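**Members' Forum > Training and Certification > Revalidation of coastal skipper certificates**

**tirnirdale_office** (moderator)

Members are advised that the revalidation procedure for the Coastal Skipper certificate will change in December. Holders will be asked to submit a signed logbook extract showing 200 miles in the preceding period, together with a current first aid certificate. The short oral review at the Tirnirdale training center remains in place and will take up to 60 minutes. Comments on the draft wording may be posted in this thread.

---

**L_Sarbu**

Thank you for the notice. I would ask the office to clarify whether miles logged as mate will be accepted, or only miles logged as skipper. The draft refers to "miles in charge of the vessel," and two of my former candidates have read that phrase in opposite ways.

Lucian Sârbu
Instructor, Stevik Sailing School

---

**tirnirdale_office** (moderator)

Miles logged as mate will be accepted where the mate stood a watch alone. The wording will be corrected.

---

**halyard_and_son**

With respect, I do not agree with that answer. A certificate that permits a person to take charge of a yacht should be renewed on the strength of time spent in charge. Standing a night watch while the skipper sleeps below is good experience, but the decisions about weather, crew and harbor entry are still made by someone else. The present rules recognize this and I see no case for relaxing them.

---

**Perić_charter**

I must take the other side. Our firm employs seasonal crew who sail far more than the average private owner and are rarely named as skipper on the papers. Under the stricter reading they would have to hire a boat for the sole purpose of collecting miles. The oral review is where judgment should be tested, and a competent examiner will find a weak candidate well before the hour is out.

On a separate point, will the review still be held in the upper classroom? The joining letter gives no room.

---

**tirnirdale_office** (moderator)

The upper classroom has been confirmed. Candidates should report there at 9:30 with their original logbook. Copies will be kept by the office and originals returned the same day.

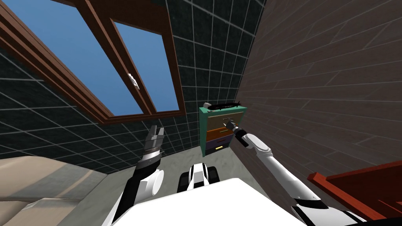
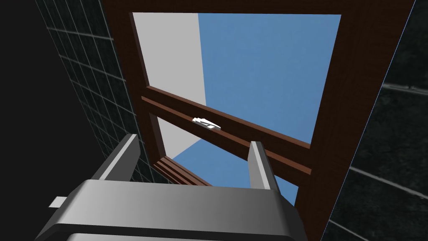 *Brown window frame and blue sky, both views.*

The chart exercise has been withdrawn from the review and will be assessed only at first issue.

---

**halyard_and_son**

I was not aware that the chart exercise had been withdrawn. May I ask when this was decided? Chartwork is the first skill to fade once a skipper relies on a plotter, and a renewal is exactly the time to look at it. If the office wishes to save time, the questions on flags and signals could be shortened.

---

**L_Sarbu**

I have some sympathy with the previous poster on this. At Stevik we give returning skippers a tidal height problem and a course to steer before they go out, and the results are mixed even among those who sail every month. I would not restore the full exercise, but a single tidal question would be reasonable.

I do not share his view on watchkeeping miles. The corrected wording seems fair to me, provided that the skipper of the vessel countersigns each passage.

---

**flernari_mate**

Could the office say whether miles sailed outside tidal waters count? I keep my boat at Flernari, where there is no tide worth the name, and I have been given different advice by different examiners.

---

**tirnirdale_office** (moderator)

In reply to the points above:

- Miles in non-tidal waters count, but at least 60 of the total must be logged in tidal waters.
- Countersignature by the skipper will be required for all miles logged as mate.
- The withdrawal of the chart exercise is part of the draft and is open to comment. The proposal for one tidal question has been noted.

---

**flernari_mate**

Thank you. That will mean a trip away for me, but at least the rule is clear.

---

**halyard_and_son**

I maintain my objection to the mate's miles and ask that it be recorded with the comments on the draft. The countersignature is an improvement.

---

**tirnirdale_office** (moderator)

Recorded. The revised draft will be placed in the documents section, and this thread will stay open until it appears.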